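Leltura Hand-Held Gripper Pair – Open Day Demonstration Unit 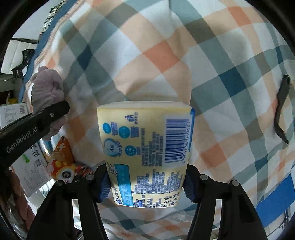 Paper package held upright between the ridged blue contact pads, barcode side showing.

Product overview

The Leltura set is a pair of hand-held grippers for recording grasping work done by people. The operator carries one gripper in each hand and handles goods with the fingers instead of bare hands. The recordings are used to train robot arms for picking and packing.

The set is on show at the Granis open day in August, at the Marside hall. Visitors can watch the grippers at work and try them at the bench.

What you will see

The demonstration is built on everyday packaged goods. Paper packages are harder to handle than they look. Squeeze too hard and the sides crease, too lightly and the package slides down between the fingers. Operators are taught to take the package by its two sides, with both pads at a similar height, and to leave the front face clear so that a barcode can be read.

Yu-ting Kao runs the bench and changes the goods between sessions. Expect cartons, snack bags and paper packages. Visitors are welcome to bring a small packaged item of their own, as long as it is sealed and not made of glass.

Session times

Sessions start at 10:00 a.m., 11:30 a.m., 2:00 p.m. and 3:30 p.m. Each one lasts 30 minutes. The first half is a demonstration and the second half is hands-on. Please be at the bench when your session begins – late arrivals will be asked to wait for the next one.

Places are limited and must be booked at the front desk. School groups should write to Borghild Haugland before the day.

Contact pads

The pads press against the sides of the item and take most of the wear. They are ridged to give a hold on smooth paper and film. Replace a pad when the ridges have gone flat in the middle, and always replace both pads on a gripper together. Wipe them with a damp cloth at the end of a shift. Do not use solvent cleaners.

Spare pads are sold in packs of 4.

Gloves and clothing

We recommend thin knit gloves for sessions longer than a few minutes. Loose cuffs should be rolled back. Long scarves and lanyards need to come off before you pick up a gripper. Gloves in three sizes are kept at the bench and may be borrowed.

Supply and service

Standard set: 2 grippers, one pair of spare pads for each, carry case, printed setup guide.
Service interval: 3000 grasp cycles, or once a year if that comes first.
Training: half a day on site, included with the first order.
Rental: by the week, starting on a Monday.

Khoury handles repairs and returns. Sets sent in for service should be packed in the original case – we do not accept grippers loose in a carton. Put a note inside with your order number and a short account of the fault.

Questions from earlier visits

Left-handed operators can use the set without changes.

Soft bags can be picked up, but it takes practice. Lai-ching Cheung has written a one-page sheet on this, and copies are at the bench.

Lifting very thin items such as single envelopes is not recommended with the standard pads. A narrower pad is being tested and has no release date yet.

Contact

Sales and rental: Petro Ostapchuk
School and group visits: Borghild Haugland
Training: Pui-shan Man

Parking at the Marside hall is behind the building. Use the side entrance if you are bringing equipment.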